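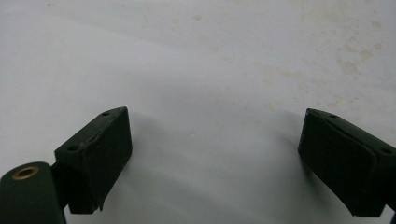
Tobiloba Onuoha wrote:
> The Murik harbor set says 1,000 pieces. I got 94 left over and no lighthouse. Has anyone finished it?

Lists > Building Sets > Pirberg Builders

I finished mine in February, lighthouse and all. Bag 21 hides inside the box lid — see step 2, in gray type on gray. Iluvico must save a fortune on ink. 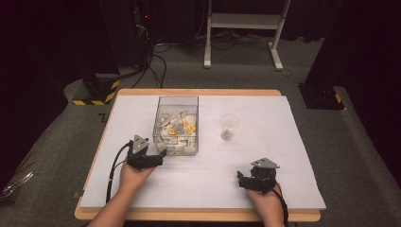 Clear box and cup on the white board.

The harbor wall still leans. I call it weathering. If your lid is already in the recycling, Olaniyan sells spare bags, priced like real estate.

Tamunoemi Anozie

Filed under: missing parts, harbor sets
Contact the list owner | Back to top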